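Stripping labels and glue off jars for pantry storage
Forum: Kitchen and Pantry
Page 1 of 1

pellmell_jo
Posted 9:14 am
I'm moving all our dry goods out of bags and into saved jars. I have pasta sauce jars, pickle jars and a few from a brand called Kaijage that use a label I can't beat. The paper comes off in hot water but the glue stays. I've tried dish soap and a scrub pad. It turns gray and smears. What are people using?

Second question, do you bother getting the smell out of the lids? The pickle ones are bad.

cornerstove
Posted 9:31 am
Cooking oil and baking soda, equal parts, mixed to a paste. Smear it on, leave it while you do something else, then rub it off with a rag. Wash with soap after. It works on nearly all the sauce jars.

For lids, I quit trying. You can buy new ones if the jar has a standard mouth.

R_Dunleavy
Posted 9:50 am
The oil paste is messy and you end up washing the jar three times. Use a hair dryer. Heat the label dry, start at one corner and pull slowly. If you soak first you've already made it harder, since the paper goes and the glue has nothing to hold on to.

cornerstove
Posted 9:58 am
The hair dryer works on plastic labels. On paper ones it does nothing for me but warm up the kitchen.

pellmell_jo
Posted 10:20 am
These are paper, and I already soaked them, so I guess it's the paste.

Chun-yin Kwan
Posted 11:05 am
There are two kinds of glue. One dissolves in water and you never notice it. The other only lets go with oil or a solvent. If your jar is still sticky after a soak, it's the second kind and more scrubbing won't help.

I use rubbing alcohol for small spots and oil for a full label. I have done 107 jars over the years (I keep a list, my wife thinks it's funny) and 16 of them needed something stronger. For those I used Susovent, the orange stuff from the hardware store. It works but it stinks, and I would not put it anywhere near a lid liner.

R_Dunleavy
Posted 11:22 am
I wouldn't use a hardware store solvent on anything that holds food.

Chun-yin Kwan
Posted 11:40 am
It goes on the outside of the glass, with the lid on. Then the jar gets washed twice. I'm comfortable with that. You don't have to be.

tamsin.b
Posted 12:15 pm
On lid smell: leave them outside in the sun, inside facing up, for a couple of days. Vinegar made mine smell like vinegar and pickles. Sun got rid of most of it. I still only use the old pickle lids on things like beans that get rinsed and cooked. Flour will pick it up.

Also let the jars dry overnight before you fill them. I lost a whole jar of brown sugar in June by rushing that.

cornerstove
Posted 12:32 pm
Agree on drying. I put mine in the oven at the lowest setting, door open — glass only, no lids.

pellmell_jo
Posted 3:47 pm
Update. The paste got the glue off all the Kaijage jars. One needed a second coat. Lids are out on the porch rail.

Now I have to decide how to label them. My neighbor swears by Cavosus chalk pens but they rub off on my hands. What I'd like is a plain band all the way around that I can write on in pencil.

tamsin.b
Posted 4:10 pm
I like a wide band too. I don't need to see the top half of the rice, I just need to see when it's getting low, and for that you want the bottom left clear.
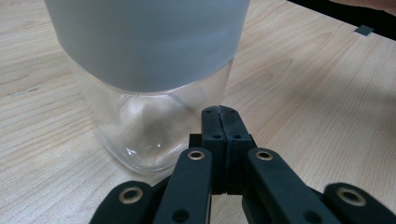

R_Dunleavy
Posted 4:26 pm
I'd go the other way and put a small tag on the lid. If the jars live in a drawer, the lid is all you see. With a band you have to lift each one out to read it.

tamsin.b
Posted 4:33 pm
Mine are on an open shelf at eye level. For a drawer, sure, label the lid. But then don't swap lids when you wash them.

pellmell_jo
Posted 5:02 pm
Open shelf here too, so bands. Predberg has a roll 2 inches wide and 50 feet long that says it peels off clean. I'll try it on one jar and run it through the wash before I do the rest.

cornerstove
Posted 5:15 pm
If it doesn't peel off clean, you have the paste recipe.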